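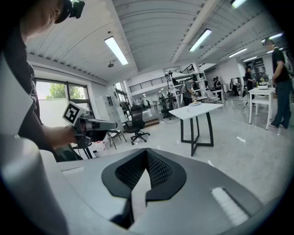

Section 4. Preparing the room for a Melurus movement session

Melurus sessions run in a classroom, gym or library corner with the desks pushed back. The lesson cards assume that one adult leads from the front and a second adult stays near the door. Session leaders do not need special clothing. A T-shirt like the black one in the photo is fine, as long as the leader can raise both arms overhead and bend forward in it. Shoes come off for floor work only.

Before you start, check that you have the card box, the Sarkar chime, the mats and the sign-in sheet. Schools that joined in September or later also have a Flamen speaker.

1. Clear the floor and sweep it. Stack chairs against a wall, never in front of an exit.

2. Lay out the mats in rows, with the short ends facing the leader. A standard kit holds 12 mats. For larger groups, order a second kit or split the class.

3. Leave an arm's length between mats on all sides. Children should be able to lie down and stretch out without touching a neighbor.
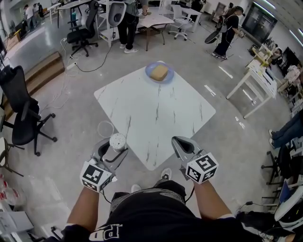 4. Place the chime where the leader can reach it without stepping over a child. Strike it once to check the sound from the back row.

5. If you use the speaker, plug it in along the wall and set the volume to 2. Turn it up after the children have come in, if needed.

Note: The chime is used to open and close each session. Do not use it to call for quiet in between. Use the hand signal on card 511.

CAUTION: Do not run cords across the mat area. Do not use mats on a wet floor.

6. Put the opening card on top of the box and the rest in order behind it. Cards in the 400 series are seated exercises and can be used by any child who cannot work on the floor that day.

7. Have the children sign in, take off their shoes and choose a mat.

After the session, wipe the mats with a damp cloth and let them dry flat before rolling them. Return sign-in sheets to the Premcombe office at the end of the month.

Section last revised 25 December 2013.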